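Right gripper won't let go after an hour or so of running, two-arm tabletop setup
Asked in: Grippers and end effectors
Tags: gripper, two-arm, release fault, soft objects

Hi all, long post, sorry. I have a two-arm table with Briment parallel grippers and I'm putting a fuzzy pink ball into a wicker basket, over and over. 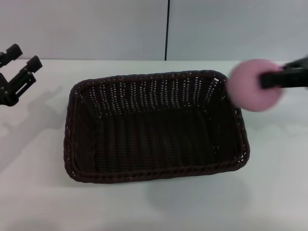
Selovby wanted to know straight off whether the fingers stay shut or whether they open and the ball just hangs on, and asked me to put that in the question before anybody answered. Fair enough! So I went back and watched a bunch of them with my nose practically on the table (arms in slow mode, don't yell at me).

They stay shut. The arm gets over the basket, the open command goes out, the log says the open command went out, and the fingers sit there clamped on the ball. Then the program thinks it has dropped the ball and carries on with its day, so the arm swings back to the home pose still holding it. Twice it has let go on the way home and thrown the ball across the room. The second time it went past my ear, which is when I decided this was worth a post.

Stuff I know so far:

It's only the right arm. The left gripper is the same model, bought in the same order, and it has never done this. But the left one also does a lot less work, so I don't know how much that tells me.

It never happens from a cold start. I get a good long run, an hour or more, and then the first miss, and after that it gets more frequent until I give up and go eat something. After lunch it's fine again.

Grip force is set to 400 in the Briment config. I have no idea what the units are and the manual doesn't say. I picked that number because at the default the ball slipped out during fast moves.

The controller is an older Zerholm box, firmware whatever it shipped with. No error light. The status page says "ready" the entire time, which is really the part that makes me nuts.

Things I tried: reseating the connector at the wrist, swapping the power supply, a longer pause after the open command. The pause did nothing except make the whole thing slower. I also took the finger pads off and cleaned them, and there was pink fuzz in there, but not a lot of it.

Is this a dying motor? I would love for it to not be a dying motor. The replacement costs more than my car is worth.

3 answers

Answer 1 (accepted)
by Urquijo

I've been through this one with the same gripper and I'd bet on heat before I'd bet on a dead motor. "Fine when cold, bad after an hour, fine after lunch" is pretty much the whole story.

When you hold something squishy with the force turned up, the motor never gets to stop. On a hard part the fingers hit, the position settles, the drive backs off to a holding current. On a soft ball they keep creeping in, the drive keeps pushing, and you're cooking the little motor the entire time the arm is traveling. Mine had a thermal limit inside the gripper that cut the current way down when it tripped. Fingers stay where they are because the screw doesn't backdrive, so it looks like it's gripping happily, and the open command gets accepted and then there isn't enough current to move anything. Cools for a few seconds, wakes up, finishes the open it was asked for. Hello, ball in the ear.

The status page won't show it. You have to read the gripper's own temperature and fault word over the serial line. Go log those on both arms and compare. If the right one climbs and the fault bit flips right before a miss, there's your answer.

What I did, in order:

Dropped the force until the ball slipped, then went up a little. You almost certainly don't need 400 if you slow down the swing.

Commanded a width as well as a force, so the fingers stop at a set gap and quit chasing the squish. This was the big one for me.

Added a check after every open. Read back the finger position, and if it hasn't moved, stop the arm right there over the basket and raise a fault. Please do this part today even if you do nothing else. The arm should never leave the drop spot on the strength of a command having been sent.

And until it's sorted, stay out of reach when it's running, slow mode or no slow mode. A gripper that opens whenever it feels like it is funny with a fuzzy ball and a lot less funny with anything heavier.

Answer 2
by Selovby

Agree with the position check. One more place to look, though, because I had nearly the same symptoms and mine was grease.

Find the cycle counter on the gripper. I opened mine up at 4000 cycles and the screw was dry on one side and packed with lint on the other. Fuzzy stuff sheds, and the fuzz doesn't stay politely on the pads, it works its way back along the slide. More drag means more current, more current means more heat, so you can have Urquijo's problem and mine at the same time. That would also fit with only your busy arm doing it.

Quick test: power the gripper off, wait until it's cool, then jog it open and closed with nothing in it at the lowest force it will run at. Do the left one too. If the right one hesitates anywhere along the stroke, clean it and regrease it before you spend any money. I'd use whatever grease the maker calls for. I used bike grease the first time and got to do the job again in July.

Answer 3
by guest

had this, just reboot the controller every 14 minutes with a script. works fine for me

Comments on Answer 3

Urquijo: Please don't do this. On my Zerholm the gripper output drops out during a reboot and then does whatever it likes when it comes back up. If there's a hand near it, that's a bad day.

guest: never had a problem

Update from the asker

OK so I logged the temperature overnight, one sample a minute, 1440 lines in the file, and it's heat. The left one barely moves. The right one climbs and climbs, the fault bit flips, and the miss comes on the very next open. Thank you, Urquijo, I'd been staring at that stupid "ready" for weeks.

I put the width limit in and brought the force way down, and I added the check so the arm parks itself over the basket and beeps if the fingers haven't moved. It has beeped one time since, early on, before I'd found a force I liked. Nothing has flown anywhere.

Haven't opened it up for grease yet. There is a hesitation near the closed end when I jog it cold, so Selovby is probably right too and I have that to look forward to. Does anyone know if the cover screws on these are glued in? Mine don't want to budge and I'm scared of stripping them.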